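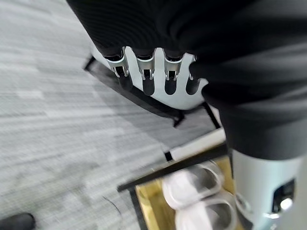 2 min read

Home Threads Topics Saved Log in

Thread on black fabric and why it stops being black. I handle textile care questions for a small theater workshop in Brenport and the same one comes up every September when the blacks come out of storage.

1/ Most fading on black cotton is abrasion. Fibers on the surface break and stand up, and the broken ends scatter light. The dye underneath is often still there. Look at a seam allowance before you decide a piece needs redyeing.

2/ Turn everything inside out before washing. Close zippers and hooks. Wash blacks with blacks, half a drum at most. A packed drum rubs cloth on cloth for the whole cycle.

3/ Cold water for anything dyed with direct dyes. Reactive-dyed cotton will take 65 F or 70 F without complaint, and warmer once the loose dye is out. If the label says nothing, assume direct.

4/ Loose dye test: damp white cotton rag, press on an inside hem, hold for a minute, lift. Gray on the rag means wash it alone.

5/ Detergent: liquid, no optical brightener. Brighteners stick to cotton and put a blue-gray cast on black, worst under cool stage light. We use the unscented Endari liquid. Powder leaves residue in folds if the water is hard, and Brenport water is hard.

6/ White streaks after washing are usually detergent or minerals. Rinse again before doing anything else. If they survive a second rinse, 2 tablespoons of white vinegar per gallon as a soak, then rinse a third time.

7/ Drying. Flat or on a wide bar, out of the sun. Tumble drying pulls lint out and then presses it back in. If you have to tumble, low heat, and take it out while the seams are still damp.

8/ Polyester blacks are a separate case. The dye hardly moves, so when a polyester drape looks gray it is lint, dust or pilling. Brush first. A fabric shaver works on pills, but keep it off satin weaves - it will catch a float and you'll have a run.

9/ Redyeing: weigh the piece dry and dose by weight. Black takes more dye than any other shade, often double what the packet chart suggests for a medium color. Cotton thread takes it, polyester thread doesn't, so expect topstitching to stay whatever it was.

10/ Two blacks from different mills will not match. One leans red, the other green. Check them side by side under the light they'll be used in. Our old Drudport bolt leans green and we keep it for linings.

11/ Storage: clean, fully dry, rolled on a tube if it's yardage. Folds left for a season wear along the crease and that line won't dye out evenly.

Velvet gets its own thread - nap direction changes most of this.

38 replies 112 shares

Last updated December 2020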